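## 4. Charging the handset

The Dultent handset is supplied with a partly charged battery. Charge it fully before first use, using the Arai adaptor and the cable provided.

1. Switch the handset off and remove any case or cover.
2. Connect the cable to the adaptor, then to the port on the lower edge of the handset.
3. Plug the adaptor into a wall socket. The charging light shows amber.
4. Leave the handset connected until the light turns green. A full charge may take up to 123 minutes.

**Note:** Fast charging pauses when the battery reaches 80 per cent and continues at a lower rate. The handset may feel warm during the first stage. 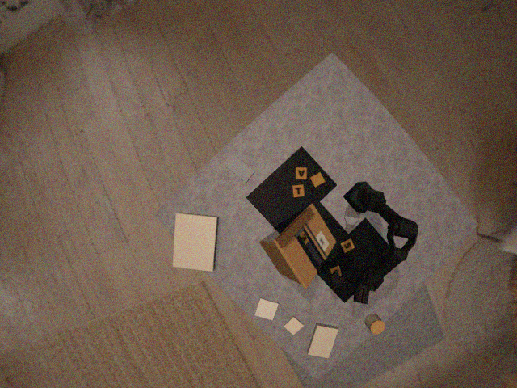 5. Disconnect the cable from the handset first, then unplug the adaptor.
6. Hold the power key until the Gella start screen appears.

**Caution:** Do not charge the handset under bedding, in direct sunlight or on a heated surface. If a temperature warning is displayed, disconnect the cable and wait 30 minutes before trying again.

**Caution:** Do not use a damaged cable. Replacement cables may be ordered from the Hondport service desk and are covered for 12 months from the date of purchase.

If the charging light does not come on, check the port for dust and try a different socket. See section 9, "Faults and repairs".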